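How Does a Movie Get Inside Your TV?

by Karim Saliba
December 26, 2020

My niece asked me a question over the holidays that I couldn't answer with my mouth full of pie. She had just picked a cartoon from the menu, pressed the button, and there it was, playing. "Where was it before?" she said.

What a great question! When I was a kid, a movie was in a plastic box on the shelf, and if my brother had lost the box, there was no movie. Now you press a button and the movie just shows up. So where was it? I went home and wrote this for her, and you can read it too.

Is the whole movie waiting inside my TV?

Nope. Your TV has a little bit of storage inside, enough for its menus and apps, but the movies on a streaming service live somewhere else. They sit on computers called servers. A server is a computer whose job is to hand things out when other computers ask for them. It usually has no keyboard and no screen of its own. It sits in a big rack with lots of other servers, in a building with strong air conditioning (computers that work hard get hot, the same way you do in gym class).

When you press play, your TV sends out a message that says, more or less, "Please send me the cartoon with the dancing goat." A server gets the message and starts sending.

Why doesn't it take forever?

A movie is a gigantic pile of information. Think of a flip book, the kind where you draw a stick figure on every page and then flip the pages with your thumb. A movie is a flip book too, and most movies use 24 pictures for every second you watch. If you had to wait for every single one to reach your house before the movie could start, you might be waiting until after bedtime!

So the server cheats a little. It cuts the movie into short pieces, each one only a few seconds long, and sends them one after another. Your TV begins playing the first piece while the next ones are still on their way. That's where the word streaming comes from. The water in a stream doesn't arrive all at once in a huge splash, it keeps on coming.

I like to think of it as a sandwich line. You can start eating your first sandwich while somebody in the kitchen is still making the next one. As long as the kitchen stays ahead of you, you never go hungry.

What is that spinning circle?

Ah, the spinning circle. I have said some grumpy things to that circle.

Your TV tries to keep a few pieces of the movie saved up, ahead of the part you're watching. That saved-up bit is called the buffer. If the internet at your house slows down (maybe your sister is on a video call and your dad is downloading a game), your TV can use up the buffer while it waits. Usually it fills up again and you never even notice.

But if the buffer runs out completely, the TV has nothing left to show you. It puts up the circle and waits for more pieces. In sandwich language, your plate is empty and the kitchen is behind.

Why does the picture get blurry sometimes?

Remember how I said the server has a copy of the movie? Really it has a bunch of copies. One is super sharp, with tons of tiny detail, and that one is very big. Another is a bit less sharp and a bit smaller. Another is pretty fuzzy and smaller still.

Your TV keeps checking how fast the pieces are showing up. If they're coming quickly, it asks for the sharp ones. If they're coming slowly, it asks for fuzzier ones, which travel faster. So when the goat's face goes all smudgy for a moment, your TV has picked a smaller piece to keep the circle away. I think that's a pretty good deal. I'd take a smudgy goat over no goat.
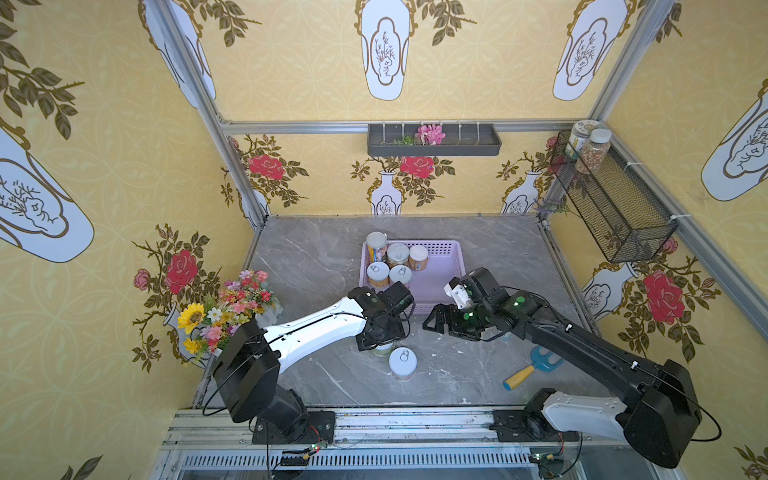

How do they make the pieces smaller?

This is my favorite part, so get comfy.

Let's say the goat is standing in front of a blue sky. In one picture the sky is blue. In the next picture the sky is blue. In the one after that, guess what, still blue! Sending the same blue sky over and over would be a big waste. So the computer sends the sky once, and then it sends a note that says "the sky didn't change, just move the goat a little to the left."

Making something smaller like this is called compression. You can try it yourself. Write down this line of letters: AAAAAAAABBBB. Now write it a shorter way: 8A4B. You can still tell exactly what the long line was, and you used far less pencil.

Movies use trickier versions of that idea, and some of them throw away little details that your eyes would probably miss anyway. Confetti and snowstorms are hard to squeeze, by the way. Everything is moving at once, so there's not much the computer can skip. Next time you see a snowstorm in a show, look closely and see whether the picture goes a bit blocky.

What if the server is really far away?

The movie would have farther to go, and a whole lot of people would be pulling on the same wires. To help with that, streaming companies put copies of popular shows on servers in lots of different places. Then your TV can usually get the show from one that's closer by.

It works like a library. If your town had to borrow every book from one giant library on the other side of the country, you'd wait ages. It's better to keep the books everybody wants at the branch down the street.

Try it: the streaming game

You need 26 index cards, a marker, and 2 people. Write one letter of the alphabet on each card. The cards are your movie.

One person is the server and sits at one end of the room with the cards in order. The other person is the TV and sits at the other end. The server walks the cards over one at a time, and the TV reads each letter out loud, slowly and steadily, one letter for every clap of the hands.

First, let the TV start reading as soon as card A arrives. I bet you get stuck somewhere! When the TV has no card to read, it has to spin its finger in the air until the next one comes.

Now play again, but let the TV save up five cards before it begins. Those five cards are your buffer. Did you get farther this time? Try it with ten. Then try it with the server hopping on one foot, for slow internet.

My niece and I played it in the hallway. I was the server, and I was out of breath by the letter Q.

Words to know

Server: a computer that hands things out to other computers.

Streaming: watching a show while the rest of it is still on the way.

Buffer: the little bit of the show your TV has saved up ahead of you.

Compression: squeezing information so it takes up less room.

If you have a question about TVs, movies, or the internet, ask a grown-up to help you send it to me. I'm working on the January one now, and it's about how subtitles know when to pop up.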